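Product Review: Painemal Slatted Wooden Dish Rack
Home and Kitchen Desk – reviewed by Leonie Weidemann
12 shares | 3 comments

The Painemal dish rack is sold as a compact countertop rack for small households, residence halls and shared kitchens. Our department purchased one unit at the regular retail price and kept it in service for 43 days. The manufacturer had no part in the review.

The rack is made of light wood, with thin slats and dowels and a leg at each corner. It arrives flat. Assembly took seven minutes and required no tools, although one dowel had to be sanded lightly before it would seat fully. The printed instructions are adequate, but the diagram for the second step shows the legs reversed. 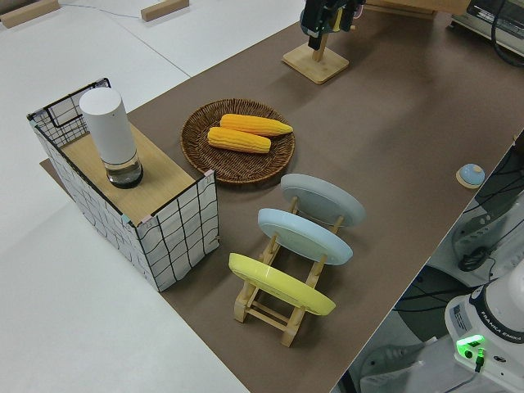 Plates stand on edge and lean slightly backward, and they remained steady when the rack was moved along the counter. Our dinner plates and side plates fitted without difficulty. Deep bowls did not, and buyers who wash mainly bowls should consider the Jimura wire model, which we reviewed in April. The Painemal has no drip tray. We used it on a mat throughout the test period and recommend that purchasers do the same – water collects under the front legs when the rack is fully loaded.

The finish held up well. After daily use we noted slight darkening at the ends of two dowels and no splitting. Rocío Quezada, who supervised the cleaning trials, found that the lower slats are hard to reach with a standard brush and must be wiped by hand.

At a price of 78 dollars, the rack costs more than the comparable Getov product, whose joints loosened during our earlier trial. The Painemal joints did not. We rate it suitable for households of up to three persons. Replacement dowels may be ordered separately from the manufacturer.

Related reviews
Jimura Wire Rack, Large
Moltetti Nesting Bowls
Getov Folding Rack: A Second Look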